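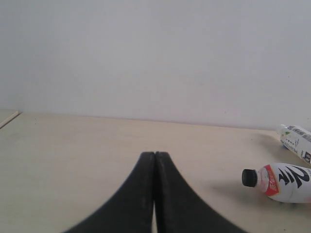 A table at the Doltness reading room, March.

Progress report to the Rokent Fund: Doltness local newspaper index

We have now indexed 642 of the 1,000 issues promised in the application. The remainder are mostly from the years when the Doltness paper changed its page size every spring, apparently for the exercise.

Spending stands at 63 percent of the grant. The largest cost was binding repairs, done by Petkov in two batches. Both came back on time - a sentence we did not expect to write.

The Pletosau supplement remains a problem. It reprinted the same wedding notices for weeks, sometimes with a different groom. We are indexing all the grooms.

We ask to move the leftover travel money to scanning. The train to Pletosau no longer runs, so travel has become very affordable.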